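Left arm slips on the spoon after I changed the finger pads

Zerrin Duman
I look after a two-arm table rig at our Ulcombe workshop and the left gripper has gone fussy. New pads went on in July, and the bowl is fine, but thin plastic things creep. Any ideas before I strip it?
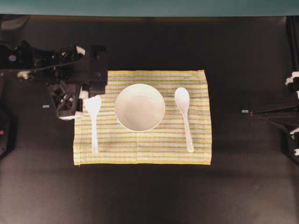

Place setting on the striped mat, left arm over the rice paddle

Brijesh Garg
Check where the tips meet first! Mine were out after a pad swap and only the very points touched (drove me mad). Close them slowly on the rim of a spoon and look at the gap from the wrist camera.
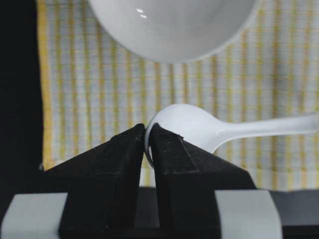
1 min read

If one tip sits higher, slacken that finger, square it up and nip it down again. Then redo your zero.

Rupert Haslinger
Could be cable drag too. Swing the wrist right over by hand, power off, and watch the wire at the pivot.
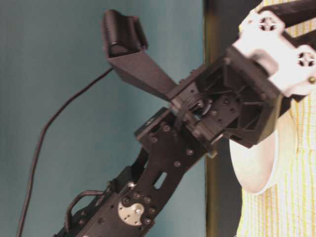 It wants enough slack to flex all the way round, so I'd re-tie it at full tilt and go over the plate screws while you're in there.

Comments (3)
Devendra Tomar: zero first, always
Gerrit Van Dijk: Same trouble at Eltgate, was the pads.
Zerrin Duman: Thanks both, trying the tips tonight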